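FOR RELEASE February 4, 2025

Grudska Robotics Club opens its spring table challenge, and you're invited to play along

Hi everyone! I'm Ultan Ní Mhurchú, faculty adviser to the Grudska Robotics Club, and I've been handed the job of writing the press release again (the students say theirs come out sounding like a toaster manual, which I think is unfair to them). So please forgive the tone. If you're from a newspaper and need something more formal, send me a note and I'll try to put a tie on it.

The news is that the club is opening the Urum Challenge to teams from outside the college for the first time. Entries are open now and run through the end of February. It's free, it's for high school and college students, and you do not need to own a robot, which I know is the first thing most teachers ask me.

What is the Urum Challenge?

Urum is the name of our tabletop program. It began as a final project in my intro class, where the assignment was to get an arm to pick up a bowl and set it down someplace else. Sounds easy! I thought so too, the first year I assigned it. A bowl has a thin, curved rim, and plastic is slippery, and if the fingers come down a little off to one side you end up chasing the thing across the cloth.

The students got hooked. They kept coming back after the grades were in, they started timing each other, and pretty soon there was a bracket on the whiteboard and an argument over the rules that I'm told is still going on. The project turned into a club event, and the club event now has 68 students signed up on campus, more than I can fit in the lab at once.

The basic task hasn't changed much. You get a table with a green cloth and a mix of bright plastic dishes, all different sizes and colors. Your program has to find the dish it's been asked for, move the gripper to the rim, close on it, lift, and put it down where the judges say. Points for getting the right dish, points for a clean grip, and points off if you bump the neighbors.

The orange bowl has become a sort of mascot around the lab, and I'm told there may be T-shirts. 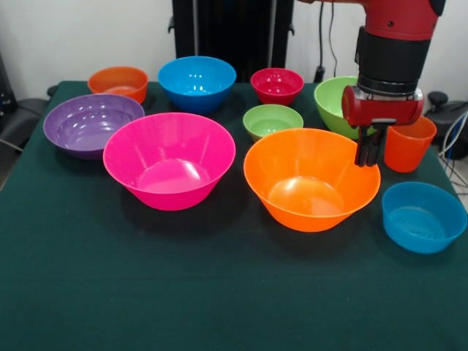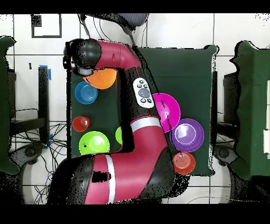
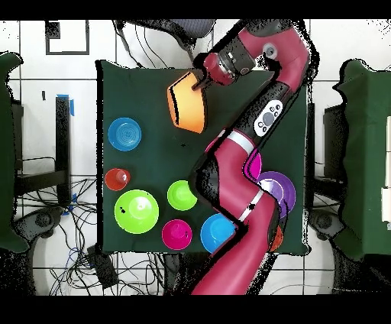

How the rounds work

There are two rounds. The first one is all code. Teams write their program at home or at school, using the practice files we send out, and mail it in to us. We run every entry on our own arm in the lab, so a team with one old laptop has the same shot as a team with a big budget. I feel pretty strongly about that part. When I was starting out I learned on whatever the school had in the closet, and I'd like this to be a contest where that's fine.

The practice files are a collection of 1,983 recorded runs from past semesters, good ones and bad ones. We kept the bad ones in on purpose. You can learn a lot from watching a gripper close on thin air, and some of my favorites are in there (run 68, if you get the files, is a real heartbreaker).

The top 10 teams from the first round come to Grudska for the second, which is live. You bring your code, you get time on the arm to make changes, and then the judges set out the dishes in an order you haven't seen. Cups count too! Last year most of the teams had only practiced on bowls and there was a good deal of groaning when the cups came out. Consider yourselves warned.

Who's judging

Professor Grīnberga from our engineering department is head judge again. She's fair and she's very patient, and she will ask every single team to explain how their program picks its grip point, so please have somebody ready to talk. It doesn't have to be a polished speech. She mostly wants to hear that you understand your own code and what you'd fix if you had another week.

Two former club members are coming back to help her with scoring. They both reached the finals as students and lost, so they're looking forward to being on the other side of the clipboard.

What you can win

The winning team gets the Poltier Cup, named for the building we work in, plus a week of lab time this summer with the club. Runners-up get a day in the lab. There's no cash prize. We talked it over and the students voted to spend the money on lunch and travel help for teams coming from farther away, and I was really proud of them for that.

Every team that sends in a program gets written notes back from us, win or lose. It takes the club forever and we'd never skip it. A lot of first-time teams have told me the notes were the best part.

How to enter

Teams can have up to four people. You'll need one adult contact, usually a teacher, who signs the entry form and gets our emails. Forms are on the club page on the Grudska website, under Urum, and the practice files come to you once the form is in. If your school blocks large downloads, tell us and we'll mail you a drive.

Never programmed an arm before? Please enter anyway. We're running a help hour online every week in February, led by students who were beginners themselves not long ago, and you can drop in with any question at all. I'll be there for most of them, probably eating a sandwich.

For reporters

You're very welcome to visit the lab and see the teams practice. Just let me know ahead of time so I can make sure a group is on the arm when you get here. The students like showing their work and they're good at explaining it, much better than I am. We ask that you check with us before using any student's full name.

Contact: Ultan Ní Mhurchú, Grudska Robotics Club, Poltier Building, first floor. The club page has a contact form that comes straight to me, and I answer it most evenings.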